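Sorting a craft table into two bins

Quick one, because Saturday class starts in an hour and I keep getting asked how I do this. Works for a kitchen table, a school bench, whatever. Takes me one cup of coffee.

What you need

Two shallow bins in different colors. See-through is best. Mine are a pinkish magenta and an orange.
A clear table. Well, clear except for the stuff you're sorting.
A rag.
Paper towel for the brushes.

Don't buy fancy bins. I had a set of stacking drawers from Nornetti and everything went in there and died. Shallow and open, so you see what you own.

Step 1. Park the bins first

Bins go at the back, side by side, touching. Empty. Do this before you pull out a single brush or you'll end up making piles, then piles of piles.

Back edge matters. If they're in front you lean over them all day and your sleeve goes in the paint. Ask me how I know.

Step 2. Get everything out flat

Brushes together, scissors together, bottles together. Nothing stacked if you can help it. Little plastic plants and other table decorations too, they count, they take up room same as anything else.

Don't start putting things in the bins yet. I know. Just lay it out. You want to see that you've got three pairs of scissors out before you go hunting for a fourth. 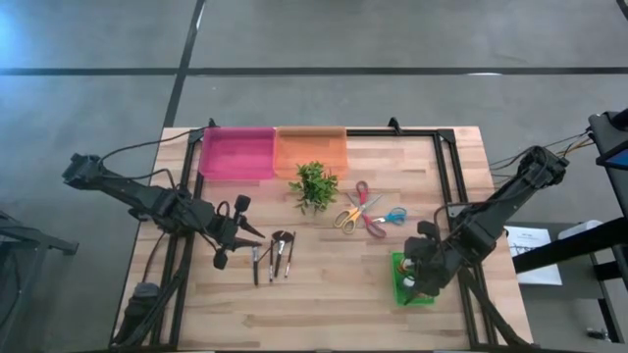 Step 3. Decide what each bin is for

One bin for tools, one for supplies. That's the whole system.

Tools = anything you use again tomorrow. Brushes, scissors, rulers, the bone folder you can never find.
Supplies = anything that runs out. Paint, glue, ink, glitter (sorry).

Pick the colors and stick with them. Pink is tools in my room, orange is supplies. Swap them if you like but then don't swap back in May when everybody has finally learned it.

Plants and decorations go in neither. They sit on the shelf when class is over.

Step 4. Brushes

Wipe each one, even if it looks clean. Press the bristles in the paper towel, if color comes off it goes back to the sink.

Line them up with the handles toward you so you can grab the next one without poking the bristles. Fan brushes get bent easiest so I put those in last, on top. Flat ones can go on the bottom, they don't care.

Any brush shedding hair on the towel: toss it. You won't fix it.

Step 5. Scissors

Close them. Every pair. Then in they go, all pointing the same way, blades to the back of the bin. If they're tangled up in each other sort that out on the table, not with your hand down in the bin.

Sticky blades get a wipe with rubbing alcohol on the rag. Dry them after or teh pivot rusts.

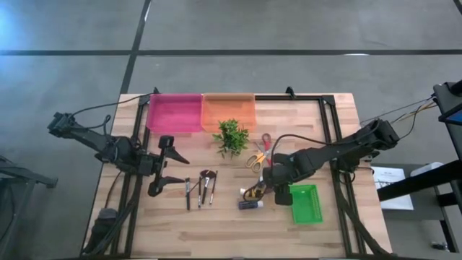 Brushes with handles to the front, bins waiting at the back.

Step 6. Bottles

Caps tight, then tip each one over the rag for a second. If it leaks you want to know now. Lay them down in the bin with the caps all at one end, or stand them up if your bin is deep enough. Mine isn't.

Crusty cap? Warm water, old toothbrush. Don't pick at it with scissors.

Step 7. Wipe down

Rag over the whole table, along the grain if it's wood. Get the bit behind the bins as well, thats where the glitter lives.

If it doesn't all fit

Then you have too much out. Clive Ackroyd, who has the room after me, got nearly 70 brushes down to a number that fits one bin and he still paints fine. Keep the ones you reach for. Extras go in a bag in the closet, label the bag.

Labels: masking tape and a marker. Stick it on the short end so you can read it with the bins pushed together.

Gotta run. Next page is drying racks, when I get to it.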